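Chapter 7
Comparing End Effectors on a Two-Arm Bench

7.1 Why comparisons go wrong
7.2 Fixing the task before choosing the gripper
7.3 Trial counts and stopping rules
7.4 Cable handling as a test case
7.5 Reporting

7.1 Why comparisons go wrong

Chapter 6 treated the gripper as a single unit with a stated opening, a stated closing force, and a known mass. Those values are needed for selection, but they do not predict how two grippers will rank on a given task. The ranking depends on the finger shape, the arm behind it, the controller settings, and the objects used. A change in any one of these during a trial series makes the series hard to read.

Consider the Arriaga trials, which supply most of the data in this chapter. Two finger sets were tested on the same pair of arms. The first set, Vistis, had flat parallel pads. The second, Unlow, had narrower tips with a shallow groove. In the first round, Vistis completed 419 of 498 attempts and Unlow completed fewer. Rocío Solís and Vlasta Sýkora later found that the wrist speed limit had been raised between the two blocks. The whole first round was set aside, and a second round of 200 attempts per finger set was run with the controller settings locked. The order of the two finger sets reversed.

Three terms are used from this point on. An attempt begins when the arm leaves its start pose and ends when the fingers open or the time limit of 30 seconds is reached. A block is a run of attempts made without any change to hardware or settings. A round is a set of blocks meant to be compared with one another. Attempts from different rounds should not be pooled.

7.2 Fixing the task before choosing the gripper

The task statement is written first and should fit on one page. It names the objects, the start region, the goal, and the conditions that count as failure. "Pick up the cable" is too loose. "Grasp the cable within two centimeters of the plug and lift it clear of the table" can be scored by two people working apart, and their scores can be checked against each other.

Loose cables are a demanding choice of object. They bend under their own weight, they cross, and the plug and the cord call for different finger openings. A thin cord may slip through pads that hold a plug well. They also resist exact placement, so the start layout must be defined by region and drawn on a template.

The arms' own wiring needs the same attention. A wrist cable that loops above the gripper can block an overhead view in some poses, and its pull on the wrist changes with reach – a small effect, but one that differs from pose to pose. 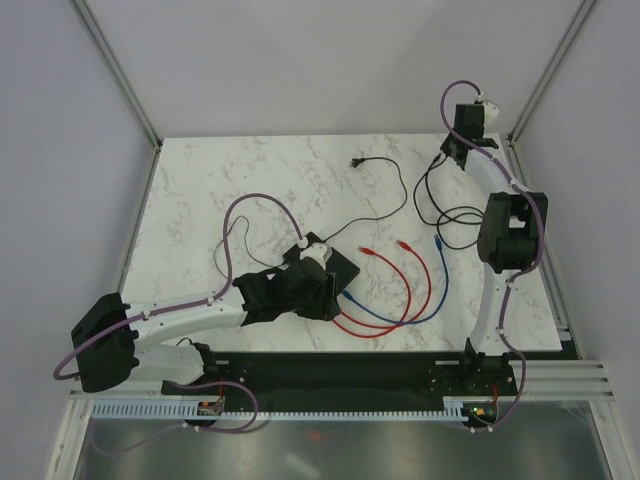 Figure 7.1. Two-arm bench with loose cables on the tabletop. Note the purple cables looping above both wrists.

Mereana Donnelly's layout template, used in the second round, divides the tabletop into a grid and assigns each plug to a cell. The cord is left to fall as it will. Section 7.4 returns to this choice and to its effect on the spread of the results.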